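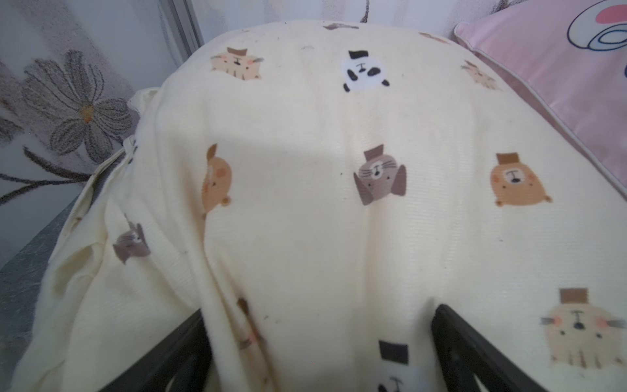 Slide 1. Okay, morning everybody, thanks for coming back after the coffee. I'm going to talk about what happened when the Birnitetti, the casino hotel in Olton, closed its aquarium. I worked front desk there for 11 years, so yes, I'm biased, and I'll own that right now.

Slide 2. Quick background. The tank was right behind check-in, between us and the slots. You'd hand over a room key and the guest would be looking past your shoulder at a ray. Kids loved it! Grown men in suits loved it too (ask me about the bachelor party if there's time).

Slide 3. Then new owners, Tzavaras, came in and wanted the floor space. Fair enough, it was a big space. What went wrong was how we told people. We put up two signs, and one of them had the wrong closing date on it. Guests had booked weekends around that tank.

PAUSE. Let that sink in. 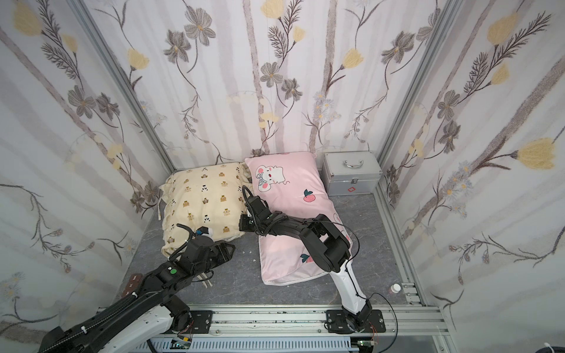 Slide 4. So the phones. Everybody asked the same thing, which was where are the fish going, and for five days we didn't have an answer to give them. The answer existed! They were going to the public aquarium at Pimuvstead, a really nice place, and management knew it. The desk just hadn't been told.

Slide 5. What I'd do now. Tell the desk before you tell the papers. Give them the new address on a card they can hand over. And let people say goodbye, have an evening for it, put out some snacks. We didn't, and I still get stopped in the grocery store over it.

If short on time, skip slide 6 (the carpet story) and go straight to questions. Remember to repeat each question into the mike.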